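About Drastia

Small tables, stands and sorting sets for rooms where things are learned by hand

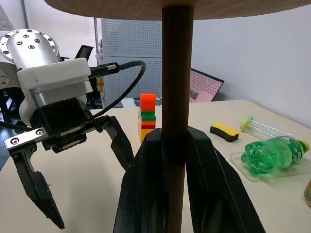

Round wooden top on a dark brown pole, with a stack of toy bricks beside the black stand.

Drastia is a small company in Pramthorpe. We make and sell tabletop furniture and activity sets for schools, workshops and rooms where people practice with their hands. We started with one product, a little round table on a pole, and it is still the product which most customers ask us about first.

The idea came from a primary school in Eide. The teachers there wanted something that could stand on a normal desk and give a second level, so that a pupil can build below and put finished work above. We made a few of these for them in February and they used them until the end of the school year. Then they sent us a long letter with everything that was wrong. The pole was too thin, the top was too large, and the stand moved when a child leaned on it. We were a little bit hurt, but we changed all of these points.

What we make today

The Nusteck table is our main line. It has a round top, a straight pole and a stand with legs that spread outward. The top is 18 centimeters above the desk in the low version. You can order the parts separately, and this is important for us. When a top is scratched, please do not buy a new table. Write to us and we send only the top.

Our brick sets are packed by task and not by color. One set is for stacking, one for sorting, and one for copying a tower that another person has built. Many customers tell us that the copying set is the hardest, also for adults. Each set comes with 90 bricks and a bag for keeping them.

How we work

We are a team of eight. Our workshop and our storage room are in the same building, so the person who answers your e-mail can usually walk to the shelf and look at the part you mean. Orders are packed in the morning. We have now sent around 2,000 parcels, and we still put a handwritten packing list in every one.

We sell directly and we have no shop in the city. Visitors are welcome if they write first. Schools can borrow a table and two brick sets for one month without payment, only the return postage is theirs.

If you need a spare stand, please measure the pole before you order. The older poles are thinner and they do not fit in the new stand.

Page last updated: April 24, 2023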